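How to compare two grippers fairly on a PC disassembly task

Posted Dec 10, 2025 in Bench Guides

If you have ever tried to choose between two grippers by reading their data sheets, you will know how little the numbers help once there is a real computer under the arm. I spent most of September going back and forth between a Kallitz and a Jornholm, both of them parallel grippers, both perfectly pleasant to work with, and by the end I had a method I was happy with. I thought I would write it out in full for anyone about to do the same (do put the kettle on, it's a bit of a read).

Choose one job and stay with it

My job was memory modules: take one out of the board, put it in a holder beside the case, then go back the other way. Memory is a good choice for this sort of trial. The parts are light, they are thin enough to show up sloppy fingers, and an old module costs next to nothing if you crack it. I would leave the processor until you trust the setup, as bent pins are a miserable way to spend an afternoon.

Lay the tower on its side with the panel off, so that the arm comes down into it from above. Take out any loose screws and look for cables that could snag a finger on the way in. Mine had a power lead that wandered back over the slots whenever I moved the case, and in the end I tied it down.

Put the fixture plate where the arm likes to be

A printed plate next to the case makes life so much easier! You want slots a touch wider than the part, and you want the whole plate fixed firmly to the table. On a ribbed aluminium table that is simple enough, provided you remember to buy the right nuts. Before you bolt anything down, drive the arm by hand from the case to the plate and back, and watch the elbow as you go. I had to shift my plate twice before the arm stopped folding itself up.

Teach the approach slowly

Start with the gripper well above the case and step down in small moves. Check the fingers, of course, but check the camera too. A wrist camera sticks out to one side and it is very easily forgotten, and a drive cage is just the right height to catch it. I keep the speed right down for this part and one hand near the stop button.
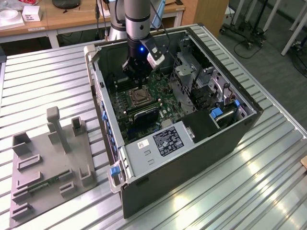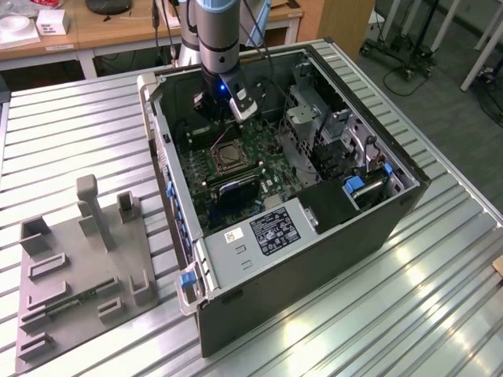

Irja Räsänen wrote in to say that she would teach the approach again from scratch after every gripper change, even when the two tools are supposed to be the same length. Her Jornholm sat 3 mm lower than the drawing said it should, and the first she knew of it was a scraped socket frame. She also asked whether I had tried the Sengar fingers, which are narrower at the tip.

I haven't tried them yet, though I would like to, and she is quite right about teaching it again. I have added it to the steps below.

Run the trial

1. Fit the first gripper, set the tool length and teach every point afresh.
2. Set the grip force to the lowest value that holds the module without it tilting.
3. Run 100 cycles. Write down every miss, and write down what sort of miss it was: failed to grasp, dropped, jammed in the slot, or touched something it shouldn't have.
4. Swap grippers and repeat, with the same module and the same lighting.
5. Go back to the first gripper for a short run at the end. If its results have drifted, something else has moved and you will want to find out what.

I log everything in Tulesora, but a paper notebook would do just as well. The sort of miss matters a good deal more than the total. Mine with the Kallitz were nearly all jams, and a slightly wider slot in the plate cured most of them, whereas the Jornholm tended to let the module turn in its fingers, and I never found a tidy fix for that.

A word on finger pads

Change the pads before each trial, even if the old ones look fine. Soft pads pick up dust from inside the case surprisingly quickly, and you can end up comparing a clean gripper with a grubby one. I give the module a wipe at the same time.

I kept the Kallitz in the end, and the Jornholm has gone on the other arm, where it lifts bigger things and seems very comfortable doing it. If you try this with the Sengar fingers, please do leave your miss counts in the comments, along with the pad material you used.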